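Kitchen History, Session 4: Where Did Everything Go? Storage before and after the fitted kitchen

Notes to go with the talk. I've typed these up in more or less the order I said them, with the bits I forgot on the night put back in. If you missed last time (ranges and hearths), Yuxi Pan has the spare handouts.

Starting with the larder

I want to start with a smell, which is a daft way to start a history class, but bear with me. My gran's larder in Kumthorpe smelled of cold stone, bacon and a bit of mouse. It was a walk-in affair on the north side of the house with a slab to keep the milk on and a tiny window covered in wire mesh. I was sent in there for the butter and I'd stand about for ages because it was the coolest place in the house in August. Put "larder" into your notes and underline it, as almost everything else in this session is about what happened once people stopped having one.

The important thing about a larder is that it's a room. Food lived in a room, pots often lived in another (the scullery, if you had one), and the best china lived somewhere else again, quite possibly locked up. The kitchen proper had a table in the middle and a dresser against the wall, and that was your lot. Work happened on the table. If you look at old house plans you'll see how far people walked, back and forth, all day long. Do the exercise on the back page for this: take the plan of the cottage at Asness, a pencil, and draw the route for making one apple pie. Everybody's paper ends up looking like a dropped ball of wool!

The dresser

Dressers are my favourite and I'll try not to go on. The word goes back to dressing food, getting it ready to serve, and the early ones were really just a board or side table for doing that on. The racks of shelves above came along later and were sometimes only hung on the wall, nothing to do with the bit underneath. So when you see one in an antique shop, have a good look at whether the top and bottom started life together. Quite a few are marriages, as the trade calls them.

What I'd like you to think about is display. An open rack means your plates are on show, so they'd better be nice, and they'd better be clean. Open shelves in a room with a coal fire get filthy. Anyone who has lived with them will tell you about the sticky film (grease plus dust, horrible). Put a glazed door in front and you get to show off the plates and keep the soot off them, and that is the whole appeal of glazed doors from the old china cupboard onwards.

Up the wall

Now we come to the bit that surprised people on the night, which is how recent the run of wall cupboards is. We've got so used to them that a kitchen without them looks half-finished. But hanging a box full of crockery on a wall over the place where you work is quite a particular idea. You need a wall that can take it, you need decent fixings, and you need to have decided that the cook will stand facing the wall instead of round a table with everyone else.

That idea comes together in the 1920s. The one to remember is the Frankfurt Kitchen, designed by Margarete Schütte-Lihotzky in 1926 for new housing in Frankfurt. Small, narrow, everything within reach, with cupboards fitted along the walls and labelled bins for things like flour and rice. She had looked at the galleys of railway dining cars and at the American books on saving steps in the home. It was clever and it was also rather lonely, and people who lived with it said both. You were efficient, but you were in there by yourself.

In Britain it came in patches. The prefabs after the war had fitted kitchens, and plenty of families who moved into one from shared rooms remembered the kitchen before anything else about the place. Other people were still using a free-standing cabinet with a drop-down front well into the fifties, and some of you told me your mothers had one in the sixties. Please do write those stories down for me, they're worth more than my slides.

Glass again

Once the wall cupboards are up, the old question about display comes straight back. Solid door or glass door? Solid doors hide everything, so you can shove the odd lids in and forget them. Glass doors bring the dresser back, only higher up and screwed to the wall. Through the middle of the century you get sliding glass, with a little scooped-out finger grip, and then later on the framed glass door on hinges, often in dark wood, often tinted or patterned so that you get the glow of things inside without the detail. Handles change as well. Knobs, then cup pulls, then the long metal bar that gets onto everything from flats to offices.

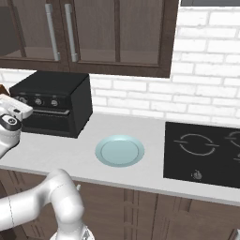 Lihua Kang wasn't having my line about glass doors being all for show. She said that in her aunt's kitchen the glass was there so that lodgers could find a cup without opening every door in the place, and that I was giving vanity too much credit. I think she's right, and I've changed the slide. It's a good reminder that we tend to guess at motives from how a thing looks and forget to ask the people who used it.

Ruoxi Tian then asked whether tinted glass would defeat the purpose, and we had a happy ten minutes on that. My view is that you only need to see enough to tell cups from bowls. Hers was that you learn your own cupboards in a week and don't need to see anything. No agreement was reached.

The wall in between

A quick word on the strip between the worktop and the wall cupboards, which hardly existed as a thing until there were cupboards above it to make it a strip. Before that you had a wall, probably limewashed or painted with gloss up to shoulder height. Tiles had been about in dairies and butchers' shops for years, white ones mostly, because you could see the dirt and wipe it off. They moved into ordinary homes bit by bit. The staggered layout, each row shifted half a tile along, is borrowed straight from brickwork, where it's doing a proper job of tying the wall together. On a tiled wall it's there for looks. Qianru Zhong's question about grout was a fair one and I've put it into next week's notes, as I need to look up dates before I say something silly.

Sizes, briefly

Fitted kitchens only work if the bits match, so somebody has to settle on sizes. The worktop height is the one that matters most to your back. The old figure of 36 inches gets quoted a lot, and it suits me nicely, but if you're very tall or very short you'll have opinions. Old tables and sinks were often a good deal lower, and the stone sink at Asness is only 26 inches to the rim. Try washing up at that for half an hour and then tell me about the good old days.

Things to do before next time

Measure your own worktop from the floor, and measure the gap between it and whatever is above it. Bring both numbers on a slip of paper, no names needed.

Read pages 2 to 13 of the Daly booklet. Skip the part on stoves, we've done it.

Ask someone older than you where the bread was kept. Just that. Meifang Hao tried it on her father-in-law and got a whole evening out of it, including a long story about a tin and a dog.

If you're coming on the trip to the Skudinent house in October, give Yuxi your name by the end of the break. The kitchen there is down a steep flight of steps with no handrail, so wear flat shoes, and bring a torch if you want to see inside the meat safe.

Next session: sinks, taps and who did the washing up.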